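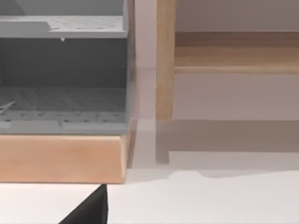 Einheit 7: Wenn die Spülküche automatisiert wird. In der Großküche von Nakden gehen täglich 3.000 Teile durch die Hände des Spülteams, und genau da wird es für uns spannend! Was macht eine Kraft, wenn der Arm das Einräumen übernimmt? Schaut euch in der Simulation das graue Abtropfgestell an: zwei gelochte Ebenen, die untere am Boden eines Hohlraums mit Rückwand im Schatten. Wie kommt ein Greifer da hinein, und wer bringt ihm das bei? Bei Nakden war es Ravindran Reddy, vorher 60 Monate an der Spüle, heute plant er die Abläufe (tolles Interview, Reader Kamath).

Bis Oktober lesen: Rerkby, Kapitel 2.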